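How to record bonus shares in a portfolio spreadsheet

When a company issues bonus shares, you end up with more shares and the same total cost. A spreadsheet that doesn't account for this will show a large loss on the day the price adjusts. These steps use Gikura, a small housewares maker, as the holding.

What you need

Your original purchase record, the bonus ratio, and the record date from the company's notice. The sheet should have columns for date, company, action, quantity, price and total cost.

Step 1. Check your starting position

Say you bought 159 shares of Gikura at 395 each. Your total cost is 62,805 before fees. If you add brokerage fees to your cost, include them now and keep doing it the same way for every holding.

Step 2. Read the ratio correctly

A ratio of 1:2 usually means one new share for every 2 you hold, but some markets write it the other way around. Read the full sentence in the notice and go by that. For this holding, 159 divided by 2 is 79.5, so you would receive 79 whole shares. The leftover half share is handled as the notice says, often as a small cash payment.
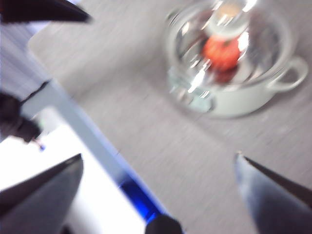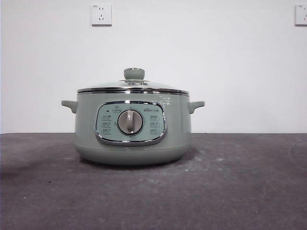

Gray work surface (first photo); green electric cooking pot with a glass lid (second photo).

Step 3. Add a new row

Don't edit the purchase row. Add a row with the allotment date, enter "Bonus" as the action, 79 as the quantity, and zero for price and cost. Some tax rules treat the new shares as a separate lot with their own date, and a separate row keeps that option open.

Step 4. Recalculate the average

Divide the total cost by the new quantity. In this case 62,805 divided by 238 gives 263.89 per share. Use this figure for tracking only. Your tax return may need the cost worked out lot by lot.

Step 5. Fix the price history

If your sheet pulls prices from a feed, check whether past prices have been adjusted. If they have, a chart that multiplies old prices by old quantities will come out too low. Use unadjusted prices with the quantities you held at the time.

Step 6. Match it to your statement

The new shares may take several days to show up in your account. Mark the row "pending" until they do, then compare the quantity with your broker's statement and clear the mark.

Template by Delia Buzatu. Corrections to the formulas by Talha Mohmand.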